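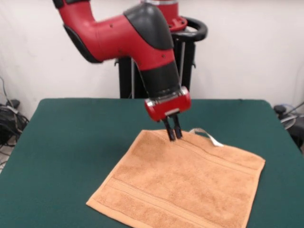 I own too many towels and I bet you do too. Last May I cleaned out the hall closet and pulled down almost 13 of them, most so thin you could read a newspaper through them, plus one beach towel from a bank that no longer exists. And I put nearly every one of them back! My friend Cempaka watched me do it and didn't say a word, which was worse than if she had.

So let me make my case for the small linen closet. Two bath towels a person, two for guests, a stack of rags for the dog. I grew up in a house that ran on less than that. My mother washed towels in the morning, hung them on the line behind the garage, and we used the same ones that night. They were scratchy as a doormat and I loved them. (I still skip the fabric softener. It makes a towel feel nice in your hand and then it just pushes the water around your back.)

The trouble is that towels never get bad enough. A shirt gets a hole and you're done with it. A towel only gets a little sadder every year, and meanwhile somebody gives you a set for the holidays, and the old ones slide to the bottom of the pile and stay there through two moves and a new roof.
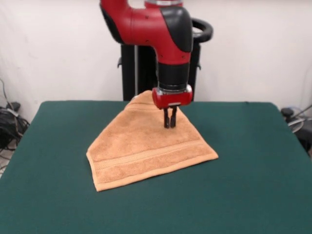
My neighbor Hafiz disagrees with all of this. He has five kids and a pool, and he says a person who owns four towels has never had a stomach bug go through the house. Fine, point taken. I'd give Hafiz as many as he wants. But most of us don't have a pool, and we're still buying like we do — a set in gray, then a set in that green everyone had for a year, then the big ones that take two cycles to dry.

I finally took a bag to the animal shelter in town, and the woman at the desk was so happy about it that I went home and filled another. They go through them like paper napkins over there. If you've got a closet door that won't quite shut, call your own shelter and ask what they take. Mine wants bath towels and hand towels, no pillows, and they don't care one bit about bleach spots.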